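Consejos de taller y cocina

Pinza manual Umali para recoger la mesa: montaje, ajuste y límites de uso

Revisado por Telmo Barroso. Actualizado el 23/11/2019.

La Umali es una pinza de dos dedos que se sujeta con una mano y registra el movimiento para enseñar después la misma tarea a un brazo de sobremesa. Se vende en kit, con o sin el brazo Jimis. Estas notas tratan solo de la pinza y de su empleo en tareas de mesa: platos, cuencos, restos de comida, bayeta. El montaje del brazo se explica en otra página.

Contenido del kit

Cuerpo con empuñadura, dos dedos, dos juegos de almohadillas (blandas y estriadas), cámara con soporte, cable, llave hexagonal y bolsa de tornillería. La versión con brazo añade la base y la placa de fijación. El cargador no viene incluido en ninguna de las dos.

La empuñadura pesa 600 gramos con los dedos montados. Al cabo de media hora se nota en la muñeca. Conviene trabajar en tandas cortas y apoyar el codo cuando la tarea lo permita.

Antes de empezar

Limpie el tablero y séquelo. Los restos de grasa pasan a las almohadillas y de ahí al siguiente plato. Retire las migas sueltas con un cepillo, no con la mano mojada.

Apriete los tornillos de los dedos en cruz, sin llegar al tope en la primera vuelta. Si uno de los dos dedos queda adelantado, el plato gira al cerrar. Para comprobarlo, cierre la pinza sobre una tarjeta de cartón: debe quedar recta.

Haga el cero con la pinza abierta del todo y en vacío. El procedimiento hay que repetirlo cada vez que se cambian las almohadillas. El manual lo indica en una nota al pie y es fácil pasarlo por alto.

Luz y superficie

Los tableros claros y mates dan mejor resultado que los brillantes. Con luz lateral fuerte aparecen reflejos puntuales, y el programa los confunde a veces con el borde de una pieza blanca. Se corrige bajando la exposición un paso o girando la mesa respecto a la ventana. Una persiana a media altura suele bastar.

La vajilla de color liso y saturado se distingue bien del fondo. La transparente da problemas con cualquier ajuste; los vasos de vidrio fino, en particular, deben quedar fuera de las primeras sesiones.

Platos

Entre por el canto, con los dedos a 70 grados respecto al tablero. Con menos inclinación, el dedo inferior roza la mesa y empuja el plato. Con más, la almohadilla solo apoya en la punta.

Un plato con comida se levanta más despacio que uno vacío y se mantiene horizontal durante todo el recorrido. Si la comida está cerca de un extremo, coja el plato por ese lado. El bizcocho y el pan de miga abierta sueltan trozos con cualquier sacudida; es preferible pasarlos antes a una fuente.

Deje libre la zona de entrada de los dedos. Dos piezas que se tocan obligan a separar una primero, y ese movimiento también queda grabado. 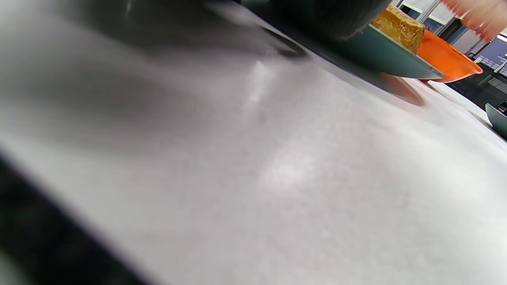

Plato verde azulado y cuenco naranja sobre tablero gris claro, vistos desde la pinza.

Cuencos

El cuenco se coge por el borde, con un dedo dentro y otro fuera. Las almohadillas blandas agarran mejor el esmalte liso; las estriadas quedan para madera y plástico rugoso. No intente abrazar el cuenco por la pared exterior: la apertura máxima es de 12 centímetros y la mayoría de los cuencos de desayuno la superan.

Líquidos, ninguno. El cuerpo no está sellado y la ranura de la cámara queda justo encima de los dedos.

Trabajo con otra persona en la mesa

La pinza no distingue entre un cuenco y unos dedos. Acuerde antes quién mueve cada pieza y en qué orden. Si alguien mete la mano en la zona de trabajo, abra, retírese y espere. La toma se puede conservar si la interrupción es breve, pero hay que marcarla en el programa para revisarla luego.

Iker Aranda, del taller de Candham, recomienda repartir la mesa con cinta de carrocero: un lado para quien lleva la pinza y otro para quien repone la vajilla. Lo hemos probado y reduce las repeticiones. La cinta debe ser del mismo tono que el tablero.

Limpieza de las almohadillas

Agua templada y jabón neutro. El alcohol endurece la goma blanda. Séquelas planas, sin radiador. Cuando la superficie se vea brillante han perdido agarre y hay que cambiarlas; el fabricante da una vida de hasta 2,000 cierres, cifra que con vajilla esmaltada nos parece razonable y con barro cocido, optimista.

Los restos de azúcar en la articulación se quitan con un palillo y un paño húmedo. No use aceite de cocina para suavizar el giro, ya que se vuelve pegajoso. Una gota de aceite de máquina de coser es suficiente.

Averías frecuentes

El plato resbala al levantarlo: almohadillas sucias o montadas al revés. La cara con la marca va hacia fuera.

El registro se corta a mitad de la toma: cable flojo en la empuñadura. Fíjelo con una brida, dejando un poco de holgura en la muñeca.

La imagen sale borrosa de cerca: es normal en los dedos, que están demasiado próximos al objetivo. Si también se ve borroso el plato, limpie la lente y revise el anillo de enfoque.

El brazo cierra antes de llegar a la pieza: falta repetir el cero.

Valoración

Puntos a favor: montaje sencillo, recambios por separado, ajuste estable una vez hecho. En contra: peso, ausencia de sellado y un manual en español incompleto, en el que faltan dos páginas de la sección de mantenimiento. Para quien ya tenga un brazo Jimis, la compra está justificada. Para probar sin más, sale mejor el alquiler por semanas que ofrece Flemasow, con los dos juegos de almohadillas incluidos.

Se espera una versión con empuñadura más ligera en marzo. Los dedos actuales serán compatibles, según el distribuidor; el soporte de la cámara, no.

Consultas de lectores

Chantal Dhillon pregunta si las almohadillas pueden ir al lavavajillas. No: el calor despega la goma de la base metálica.

Jade Gagnon pregunta por el uso con la mano izquierda. El cuerpo es simétrico, pero el gatillo hay que cambiarlo de lado con la llave hexagonal y repetir el cero al terminar.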